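Print this page | E-mail this page

Clellum packing room – progress report to the Brillmont fund
Apr 4, 2019

Hi Athina,

You asked for the plain version, so I'm skipping the slides this time. March was our first full month with the arm working alongside people, and I'm happier than I was at Christmas (you'll remember that phone call!). We handled 1,734 mixed returns, and 1,479 of those went through the arm. The rest went to the hand table, mostly soft stuff and anything with a strap that wanted to tangle.

What's changed for the crew is the kind of work. Evanthia Vasilakis used to sort bins all shift, and now she runs the cell, decides what goes to it and writes up the bad grabs. She likes it, but she says her day is choppier and she misses talking across the table. Fair point – we've moved the hand table closer so people can chat again. All 5 sorters are still with us on the same hours, and two have asked for the Wistby training.

Still a headache: handles. Thin loops and stiff ones need different grips, and the crew picks the grip by hand for now. Zacharopoulos is sending us softer finger pads to try, and I've kept that inside the budget you approved.
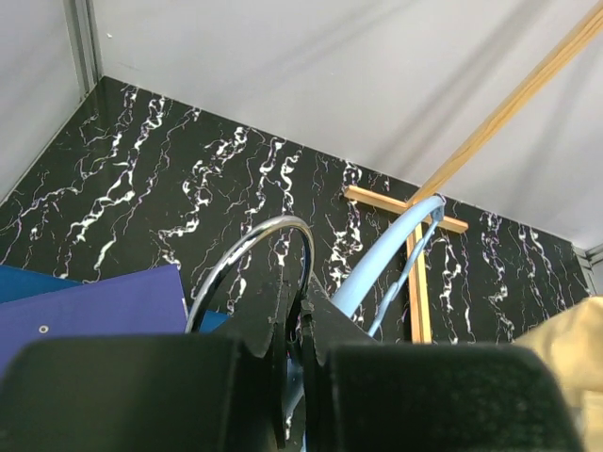 Gripper view with a chrome loop and a light blue handle just past the fingers.

Next up is the evening shift. I've set aside 26 hours of paid practice before they take any live bins, and I'd like to keep every one of them even if we fall behind. Could you let me know by the end of the month if the training money can roll over?

E-mail this page | Print this page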